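Poltdale Workbench Enclosure
Equipment catalog, Staner Technical Furnishings

The Poltdale is a framed bench enclosure for assembly rooms, teaching laboratories and inspection areas. It is supplied as a kit and is intended for institutions that need a plain, even background behind small work such as cable handling and sorting.

Construction
The frame is built from slotted aluminum rail in a silver finish. Rails are joined with metal corner brackets and bolts, and every joint can be loosened and reset with the hex key supplied. Blue panels are held along the rail. The teal-green fabric is cut to the size ordered and may be removed for cleaning.

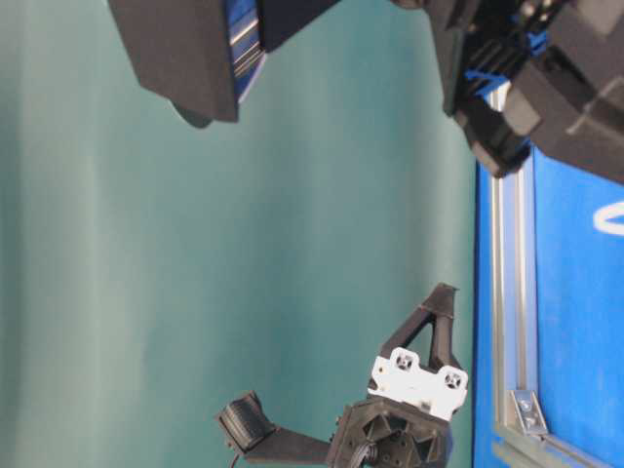
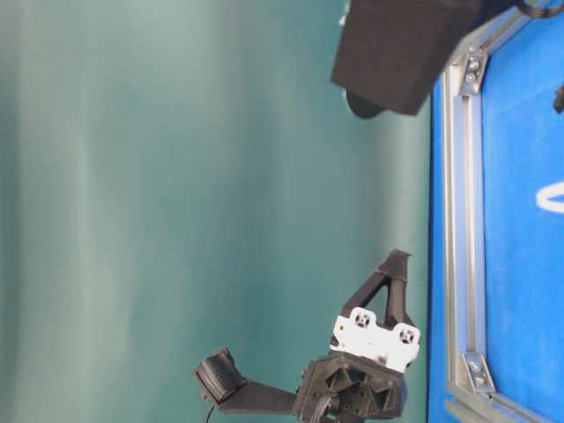
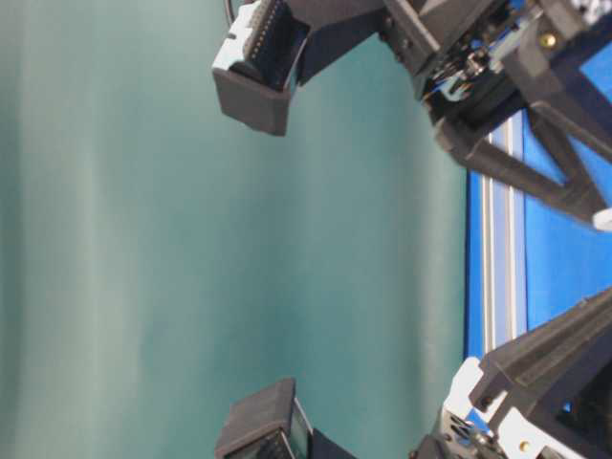
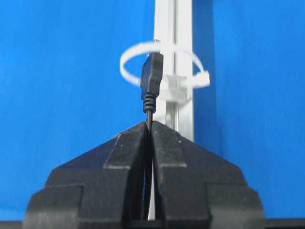
Fabric and panels
The fabric hangs in soft folds unless it is tensioned. Customers who require a flat surface should order the Vinder tension bar, which fits the standard slot and is sold separately. The fabric should be washed cold and hung while damp. Panels may be wiped with a mild soap solution. Solvents are not to be used on either material.

Assembly
Two persons are required. Allow 2 hours for the first assembly. Place the lower rails on a level floor, fit the brackets finger-tight, and square the frame before the final tightening. Bolts should be checked again after 15 days of use – particularly those at the lower corners, which carry the most load.

Cables
Power and data cords should be routed along the rail and secured with the Calvo slot clips included in the kit. Cords are not to be pinched between a panel and the frame.

Ordering information
Standard height: 182 cm
Finish: silver rail, blue panel, teal-green fabric
Warranty: 5 years on rails and brackets
Spare fabric, brackets and bolts are available individually.

Orders placed by schools and public bodies must include a purchase order number and a delivery contact. Inquiries about special sizes should be addressed to Marcelino Gallardo, Institutional Sales. Deliveries are suspended during the October inventory period, and orders received at that time are shipped in the order in which they arrive.

Page revised June 8, 2024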